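Building a cupboard arm in the simulator first 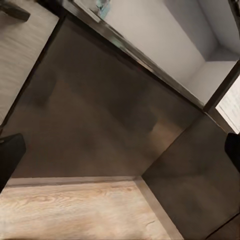 Sunita Dubey thinks most home builders start at the wrong end. They buy the motors, she says, then the brackets, and find out a month later that the wrist won't turn far enough to get past a cabinet door. Her own arm began that way, and it spent a winter in a box.

Gemechu Endale does it in the other order. His arm, which he calls Lirkell, has been running in simulation since July. The physical version is a base plate, two finished joints and a bag of screws on a bench in the workshop he shares with Dubey.

"I have one evening bench slot and a laptop," he said when we spoke on 6th October. "The laptop I can use any time. So that's where the work goes."

The job he has set himself is small. He wants an arm that can reach into a cabinet, take hold of something light and bring it out without hitting the sides. The simulated cabinet is dark brown with a white compartment, and there is a small light blue object inside for the arm to go after. The view he watches most is the one from the wrist, with a black finger on either side.

"If you only look from across the room, everything seems fine," he said. "From the wrist you see how tilted you are. My first approaches came in at terrible angles."

He has logged 3,054 attempts. The early ones were mostly collisions with the cabinet. He went through the first 100 by hand and wrote a note against each, a job he does not recommend doing after dinner.

"In 40 of them the fingers were already closing before the arm had stopped moving. That was one line in my code – I had the wait in the wrong place. I'd been blaming the joints for weeks."

Dubey was less patient about the time spent on screen. Friction in the simulator is a guess, she pointed out, and so is the slack in a gear. She has seen arms that behave on a laptop and shake as soon as they are bolted down.

Endale agrees with most of that. He now varies the friction and the weight of the object on each run, and he has added some play to the shoulder joint to match what he measured on the bench. It made the results worse.

"It dropped a lot more for a while," he said. "I'd still like to see that now, before I've paid for the other motors."

The fingers have changed most. The first pair had square ends and kept catching. The current pair is rounded at the tip, and he has printed one real set to check the fit. They took 20 hours on the workshop's older printer, including a restart when the filament ran out.

The next part is the elbow. He has drawn it twice and is unhappy with both drawings – the cable has to pass through the middle, and there isn't much middle. Dubey has offered him the elbow from her boxed arm, which is slightly too heavy.

"I'll try hers in the simulator first," he said. "I've already got the weight. I just need her to find the other half of it."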